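Peg board demos: keep the pink lighting or not?

mbiwott wrote:
We're collecting teleop examples on the blue parts board for Avram. 903 episodes so far, and I want 750 clean ones for training. Under the magenta light the board loses a lot of colour, but the blue parts still stand out.
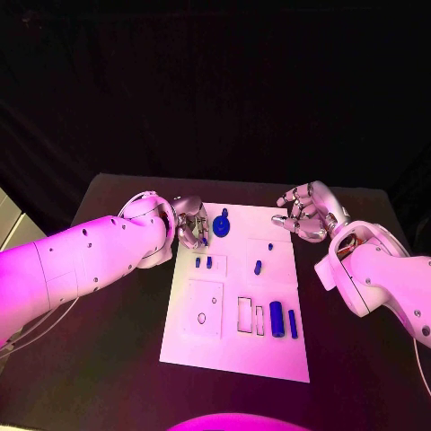
Dirkham, April

Left hand has a small piece at the fingertips, right hand empty. I'd label this one left only.

lsurdu replied:
I'd drop the pink episodes. The shells and board end up nearly the same colour.

rneagu replied:
Disagree. Keep them and tag the lighting. We cut ours on Surnel and had to re-record 14 hours.

mbiwott wrote:
Same board, plain light:

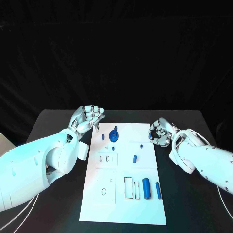 Right hand holding a small blue piece, left hand closed.

lsurdu replied:
Much easier to label. Cap the pink ones at 2 per operator, then.

rneagu replied:
Too few. I'd go by part, and do the thin rod first.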